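Ticket 634: Shared printer drops off the network after idle
Site: Amdale office, second floor
Opened by: Mirjam Van Rooij
Status: Resolved, monitoring
Priority: Normal

Problem as reported
The shared printer outside the Stevens meeting room stops answering after it has been left alone for a while. Jobs sit in the queue with the status "Sending" and then change to "Error." Turning the printer off and on fixes it until the next quiet stretch. It is worst first thing in the morning. Started in January, after the switch in the hall closet was replaced.

Log

9:10 — Printer shows "Ready" on its own panel. No reply to ping from my laptop or from the print server. Link light on the switch port is on.

9:25 — Power cycled the printer. It came back with a different IP address from the one the print server has saved. Old address ends in 41, new one ends in 87. The queue still points at 41.

9:40 — Looked at the address pool on the router. The reservation for the printer is missing. It was there under the old setup. Looks like it wasn't carried over when the Balitz people moved the config to the new switch and router.

9:55 — Added the reservation again, using the MAC address from the printer's network page. First try didn't take. I had typed an 8 where there should have been a B. Corrected and saved.

10:05 — Restarted the printer. It picked up the address ending in 41. Test page from the print server came out. Test page from Mirjam's laptop did not.

10:20 — Her laptop had 2 copies of the printer installed, and the default was the one someone had added by hand at the 87 address. Removed that copy. Test page fine.

10:30 — Port on the switch was set to auto with energy saving on. Turned energy saving off for this port only. Other ports left as they were.

1:15 — Printer idle since the last entry. Answered ping right away. Printed a job from the Luvis folder in color, no delay.

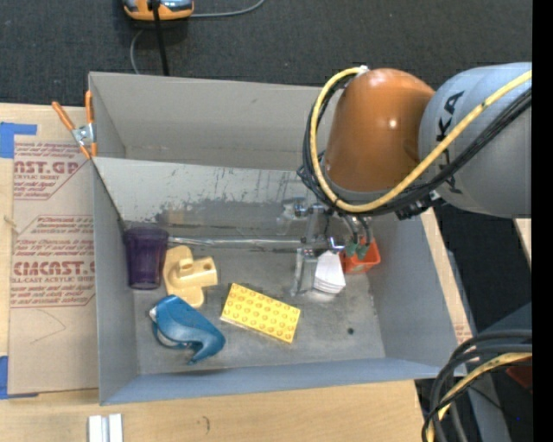
Does the print server need to be restarted after the reservation is added?
Only the queue has to be cleared. Open the queue, cancel anything marked "Error," and send the job again.

Still to do
Check the other printers on this floor for missing reservations. The label printer is the likely one — it was on the same list.
Leave the ticket open overnight and ping the printer before anyone prints in the morning. Close if it answers.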